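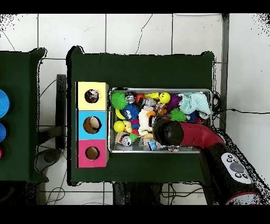
So can a robot tidy up a playroom yet? Parts of it, slowly, and only if you set the room up for it first.

I know, I know, you wanted a bigger answer for week 7! But picking up is the piece we can measure, and putting away is where my grading gets mean. A spiky ball is easy to squeeze. A plush toy folds up in the fingers, and a shiny ball can fool the depth reading completely. Then you still have to decide which box it goes in (my kids can't agree on that either).

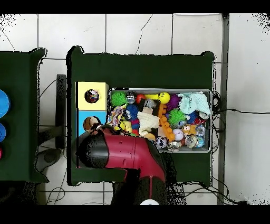 Eimear Kavanagh wrote on the class board that a slow robot is fine by her if it works while she sleeps, and speed is the wrong thing to grade. Fair point, but then it has to recover from a dropped toy with no one awake to help.

For Friday: read the Pesov notes, then pick 2 toys from home and write down how you'd grab each one.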